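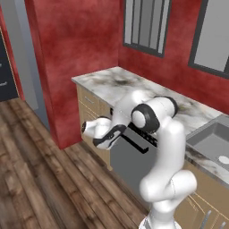
四、租客对厨房墙面与地面的评价

4.1 数据来源与整理

本节数据全部来自 Lusport 平台的退租问卷，问卷由 Stakenow 系统推送，租客在交钥匙前后填写，最后一次导出为2023年7月6日。清洗后剩 2,441 份。剔除的主要是空白卷、同一户重复提交的（保留较早的一份），以及厨房项全部选同一档、且开放题只打了标点的。后面这类剔除有争议，有人确实就是全都“一般”。我们仍然剔了，在稳健性检验里又放回来跑过一遍，主要系数方向没变，放回后标准误略大，见附录。

问卷里和厨房有关的题目不多，墙面一题、地面一题、采光一题、油烟一题，外加一道总体满意度，最后是开放题。总体满意度按 100 分制打，其余为五档。墙面颜色由房源登记表带入，租客不用自己填。这一点很重要：早先试填的时候让租客自己写颜色，结果米黄、奶油、浅杏、“房东那种白”混在一起，没法编码。登记表的问题是更新慢，房东重刷以后未必改。Ollel 小区的房源我们逐户和物业的维修单核对过，对不上的按维修单为准；其他小区没有这个条件，只能信登记表。

墙面编码为白及近白、暖色浅、暖色深、冷色浅、冷色深，另设“有纹理”虚拟变量，凡是仿古、斑驳、拉毛、海绵拍花一类都记为有纹理。地面编码为瓷砖、木地板及木纹类、其他。木纹砖归哪边，组内讨论了很久。最后按租客能看到的样子归到木纹类，理由是本文关心的是视觉评价，脚感和防水另说。做建材的同行大概不同意。

图 3 中的搭配为红色斑驳墙面加木板地面，渲染场景，按上述规则应记为暖色深、有纹理、木纹类。实际样本里这一格的户数很少，下文单独讨论。

4.2 墙面颜色与总体满意度

先说最直接的结果。不加任何控制变量时，白及近白的厨房平均满意度最高，暖色浅次之，暖色深最低。加入租金、面积、楼龄、采光评价以后，白色的优势缩得厉害，和暖色浅之间已经分不出差别。换句话说，白墙厨房得分高，相当一部分来自它们本来就更新、更贵、窗户更大。这个结果不意外，但以往几篇只报均值的文章没有处理，引用时需要小心。

暖色深的负系数在控制之后仍然存在，不过按采光分组以后很不均匀。采光评价在“好”以上的厨房里，暖色深与其他颜色基本没有差别；采光差的厨房里，差距很明显。开放题里的说法也对得上：“白天也要开灯”“像个洞”“切菜看不清”。租客抱怨的多数是暗，颜色本身很少被单独点名。有一位写“颜色其实挺好看的，就是灯太小”，类似的话在暖色深组里出现得比我们预想的多。

冷色两组样本偏少，深色尤其少，系数不稳，不做解读。

需要说明的是油烟。油烟评价与墙面颜色有交互，方向和常识有一点出入：浅色墙面厨房的租客对油烟的评价更差。可能的解释是浅色墙上油渍显眼，租客看得见，所以打分低；深色墙上同样脏，看不出来。我们没有实测油渍，这里只能停在猜测。另一个可能是浅色厨房多为开放式，油烟本来就散得到客厅去，登记表里“是否开放式”缺失太多，没能放进模型。这是本文一个较大的缺口。

4.3 纹理

“有纹理”的主效应不显著。一开始我们以为编码出了问题，重新抽查将近 100 户房源照片，编码基本没错，就是没有主效应。

分租期看就有东西了。短租户对有纹理墙面的评价略高，住满一年以上的明显偏低。开放题给的线索集中在清洁：擦不干净、越擦越花、抹布挂丝、缝里有油。也有提到补漆的，说房东补了一块，颜色纹路都接不上，退租的时候反过来扣押金。押金纠纷在有纹理组的开放题里出现频率较高，这个我们没预料到，问卷里也没有专门的题目，只能从文本里捞。

产品层面，登记表中注明使用 Kyei 涂料的房源可以单独拎出来看，好处是同一家的平面漆与纹理漆都有，底材和施工队差别小一些。在这个子样本里，长租户对纹理漆的评价仍低于平面漆，差距比全样本小。差距缩小到底是涂料本身好擦，还是会选这家涂料的房东本来维护就勤快，现有数据分不开。不应据此推断哪一种产品更好。

顺带一提，纹理和颜色之间的交互我们也试了。暖色深加纹理这一格户数太少，置信区间宽得没法用，正文不报数。图 3 那种组合在出租房里少见，在样板间和餐饮空间里常见一些，租客如何评价，本文回答不了。

4.4 地面

地面的结果比墙面干净。木纹类在总体满意度上高于瓷砖，控制后仍然成立，幅度不大。分项里木纹类在“好看”“温馨”一类词上占优，瓷砖在“好打扫”上占优。比较有意思的是灶台前那一小块：木地板组开放题中反复出现“灶台前面那块”“水池底下那块”，鼓包、发黑、翘边。木纹砖没有这个问题。前面说过我们把木纹砖和木地板并在一起，这里就吃亏了。拆开以后，木地板的优势在租期较长的租客中消失，木纹砖的优势保持。因此表中木纹类的正系数，很大一块应当算在木纹砖头上。下一轮编码要拆，这一轮来不及改全部表格。

季节也有影响。十二月退租的租客对瓷砖地面评价最低，“冰脚”是高频词。地暖房源除外。由于问卷只在退租时填写，租客对地面的印象很可能被最近几周的体感带着走，冬天退租的和夏天退租的严格说不能直接比。我们加了退租月份的固定效应，木纹类系数缩小，仍为正。

墙地搭配方面，浅墙配木纹的评价最稳，各采光组、各租期组都不难看。深墙配深色木纹在采光差的厨房里最低。深墙配浅色地面处在中间，样本不多。租客在开放题里很少谈“搭配”这个词，谈的是“显小”“压得慌”“看着干净”，归纳起来还是明暗的问题。

4.5 面积感

问卷没有直接问面积感，我们用的替代办法是看开放题里有没有“小”“挤”“转不开身”一类的词，再与登记面积对照。办法粗糙，先这样用着。

同等登记面积下，暖色深墙面的厨房被说“小”的概率更高，白及近白最低，与文献一致。加入台面长度以后差距收窄。台面长度是房源登记里比较靠谱的一项，因为涉及到橱柜报价，房东一般量过。台面越短，抱怨越多，和颜色无关。很多写“小”的租客，实际讲的是没地方放东西：电饭煲、调料架、沥水篮一摆，切菜板只能架在水池上。从系数大小看，台面的作用明显大于墙面颜色。如果预算只够做一件事，加台面比刷墙划算。不过这个判断来自横截面数据，没有真正加过台面的前后对比，读者自行斟酌。

窗户朝向没有显著作用，可能是被采光评价吸收掉了。去掉采光评价再跑，朝北的负系数出来，幅度中等。

4.6 Ollel 小区的补充观察

Ollel 小区户型统一，厨房面积只有 2 种，橱柜由开发商统一安装，正好用来排除户型干扰。墙面则在交付后由各房东自行处理，颜色很杂。我们把小区内的房源按 3 类墙面重新归并（白、浅色、深色），比较同户型内的差异。

结果与全样本方向一致，幅度更小。深色墙面的负效应只在低楼层出现，高楼层看不到。低楼层前面有树和相邻的楼，采光确实差。物业的维修单还提供了另一条信息：深色墙面的厨房报修灯具的次数更多。是灯坏得多，还是租客嫌暗要求换灯，维修单写得很简略，多数只有“厨房灯”三个字。我们倾向后一种，拿不出直接证据。

重刷过的房源值得单看。同一户在重刷前后分别有不同租客填写问卷，能凑成对的不多。由深色改浅色的，后一位租客打分普遍更高；由浅色改另一种浅色的，后一位也更高。也就是说刷新这件事本身就加分，跟改成什么颜色关系没那么大。新漆的味道在开放题里有人抱怨，但没有拉低总分。这一对比没有控制租金上调，而重刷之后租金通常会涨，真实的加分或许还要再高一点，也可能付得起更高租金的租客本来打分就松，两种方向都说得通。

4.7 局限

一是选择问题。填退租问卷的人和不填的人不一样，平台没有给出未填者的资料，无法加权。与房东闹得很僵的租客也许更愿意填，也许根本不想再打开这个页面。

二是登记表的颜色滞后，前文已述。误差如果与满意度无关，系数会被压低，结论偏保守；如果维护差的房东同时也懒得更新登记，情况就复杂了。

三是颜色编码只有类别，没有测色。同样记为“暖色深”，砖红、酒红、铁锈色在实际灯光下差别很大，仿古做法深浅不匀，更难归为一个色。测色需要入户，租期内入户的配合度低，空置期又太短。

四是开放题编码由两人分头完成，不一致处讨论后定。“暗”与“脏”的边界分歧最多，例如“墙面发乌”到底算哪一类，最后统一记为脏，现在看也未必对。

五是平台房源集中在电梯楼，老式步梯房偏少，城中村基本没有。厨房与阳台合用、厨房在过道上的户型，本文结论不宜外推。

4.8 对出租房翻新的含义

就现有结果，采光差的厨房先换灯，再考虑刷墙。灶台前、水池下这两处慎用木地板，喜欢木纹的用木纹砖。长租房源的灶台一面墙少做纹理，或者只在远离灶台的一侧做。短租房源可以随意一些，好看的收益在短租中更明显，清洁的代价由保洁承担，另当别论。

颜色方面不必一律刷白。采光够的厨房，深浅对评分的影响很小，房东按自己的喜好来也无妨，只要补漆时找得到原来的色号。开放题里因为补漆色差引起的不满，比对颜色本身的不满还多。建议在房源登记表里增设涂料色号与施工年份两栏，平台方已经收到这一意见，是否采纳尚不清楚。

台面长度、插座数量与油烟机的关系放在下一节处理。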